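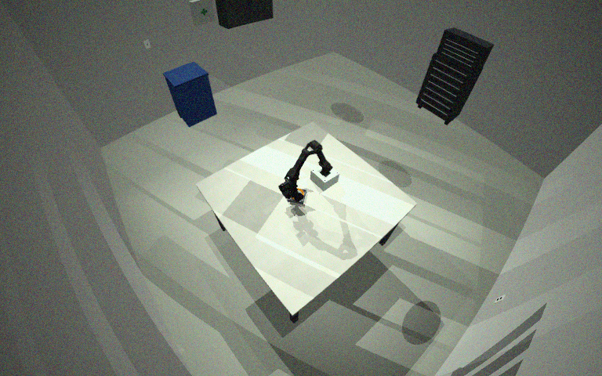 Simulated arm above the white box, with shadows from every side. Render: Kumudini Mridha

Keep the ugly shadows

By Sunil Bepari

Many teams ask their simulator for a clean picture: soft light, a plain floor, one object on the table. I understand this wish, because I had it too. In September our group at Cevden trained a grasp detector on 700 such clean renders, and it gave us very nice curves. Then we tested it on renders where a bright streak crosses the table and the arm throws its own outline next to the box. The detector often chose the edge of the shadow.

My colleague Kumudini proposed to change nothing in the network, only the lights. I was against it – I wanted a bigger model. We made 754 new renders with five lighting setups, and I must say that her way taught me more about our mistakes.

My opinion is that light should be treated as a part of the control problem. A planner believes what perception tells it, and it will move the gripper to a wrong place with full confidence. If your tool has a button to switch shadows off, please leave it alone until the last week of debugging.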